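**1/** Long one. It covers the fault we had on the laundry job with the arm, because three people have asked in my messages and I'd sooner write it once.

**2/** Background for anyone new. I work on a robot that does laundry tasks: open the washer, load it, close it, unload it into a basket. The arm is a Tarkholm, the gripper is ours, the control software is Trorkalex. The bench is at Holton.

**3/** The fault in one line: the gripper closed on the door gasket, the force limit didn't trip, and the arm kept pulling.

**4/** No one was hurt. The gasket tore at the bottom and one finger bent. The washer was off and its drum was still. I want that up near the top because a version is going around where someone had a hand in the machine. No one did.

**5/** Run 268 of the unloading set. The first 267 weren't all clean, but every failure before this one was the boring kind. Dropped sock, missed grasp, sleeve caught on the basket rim. The arm stops, you reset it, you write it down.

**6/** On 268 the last item was a small cloth sitting low in the drum, close to the lip. The arm went in at a shallow angle to get it. One finger went over the cloth and the other went under the fold of the gasket.

**7/** So it had a grasp. The gripper reported something soft between the fingers at about the right thickness, and as far as the software knew that was a cloth. It started the pull.

**8/** A gasket doesn't come away. It stretches. The force climbs slowly, and our limit was set up to catch a sharp rise, the kind you get from hitting a door or a panel. A slow climb went straight under it.

**9/** There is also a flat limit that should stop the arm at any force over 33 newtons, sharp or slow. That's the one that should have saved us. It was switched off.

**10/** It was switched off in April, when we were working with wet towels. A wet towel coming out of a full drum can go past 33 easily, and the arm kept stopping halfway. Somebody set the flat limit to "ignore" in the config so we could get through the towel runs. The towel runs finished. The setting stayed.

**11/** That somebody was me. It's in the change log with my initials beside it and no comment.
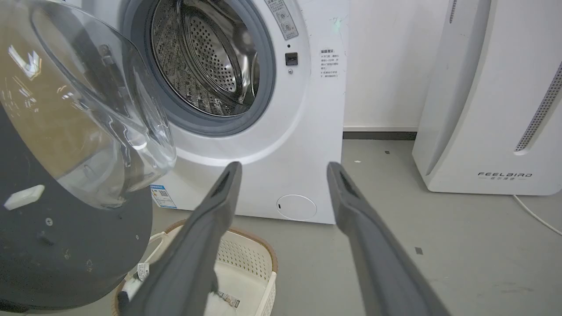 Hamdan replied to an earlier post asking why the emergency stop wasn't hit sooner, if the force was climbing that slowly. Fair question, so I'm putting the answer in the thread.

**12/** It was hit, 6 seconds after the pull started. From the stool you see the back of the arm, and a slow pull on rubber looks a lot like a slow pull on a tangled sheet. I was waiting for the cloth to come free. When the whole washer shifted on the floor I pressed the button.

**13/** The highest force in the log is 326 newtons. I didn't believe it, so I checked the sensor against hanging weights the next morning. It reads fine. The arm is rated for that and more. The gripper fingers are not, and neither is the gasket.

**14/** Second problem, and I think the worse one. When you press the stop, the arm holds position. The gripper holds too. So we had a stopped robot still clamped on stretched rubber with all that tension in it.

**15/** If you release the gripper at that point, the rubber snaps back and the arm can jump. If you reach in to free it by hand, your hand is where it jumps to. Our written procedure said "after a stop, clear the gripper by hand". I wrote that line as well.

**16/** What I did was leave it alone and push the washer toward the arm with my foot, from the side, until the rubber went slack. Then I opened the gripper from the console. It worked but it's not a procedure. You shouldn't be solving that on the spot in your socks.

**17/** Yes, socks. The floor at the bench gets washed and I'd taken my shoes off. Shoes stay on now.

**18/** Changes so far:

- The flat limit is back on at 33 and can't be set to "ignore" from the config file. If a task needs more, you type in a number, and it goes back to the default when the session ends.
- There's a new check in the first bit of any pull. If the gripper has moved back less than it was told to and the force is going up, it lets go.
- The old "clear by hand" line is gone. After a stop you slacken the load first, with the arm in its slow backdrive mode, and hands stay out until the force readout is near zero.
- A second stop button is mounted on the door side, where you can see into the drum.

**19/** Not fixed yet: telling cloth from gasket. The camera sees it well enough on the way in, but once the fingers are down at the lip they block most of the view. For now there's a keep-out band around the opening and the arm won't close inside it. That means it leaves small items behind if they're sitting at the front, and a person has to take them out with the arm parked.

**20/** I'm fine with that trade for now. It hurts our completion numbers and I've had a message about that already.

**21/** Somebody asked if Tarkholm are to blame. No. The arm did what it was told and stopped when it was told. Trorkalex neither, though I've asked them to show a warning at startup when a limit is disabled. At the moment it's one grey line in a long printout and I scrolled past it every day since April.

**22/** Parts: the gasket is a standard spare and I fitted it myself. The retaining spring is a pain, use two clamps. The finger was not worth straightening, so we machined a new pair – same shape, with a slightly rounder tip so it's less keen to dig under an edge.

**23/** If you run anything similar, please do two things this week. Search your config for limits that were turned off "for now". Then read what your procedure says to do after an emergency stop, and think about where the tension is.

**24/** We restarted on October 30, 2021 with the new limits in. Count starts again from 1. I'm not carrying the old runs over, even the good ones, as they were all done with the limit off or might have been.

**25/** Log files for 268 are available if you ask. The force trace is the useful part. I'll post the plot when I've worked out how to label the axes so they can be read on a phone.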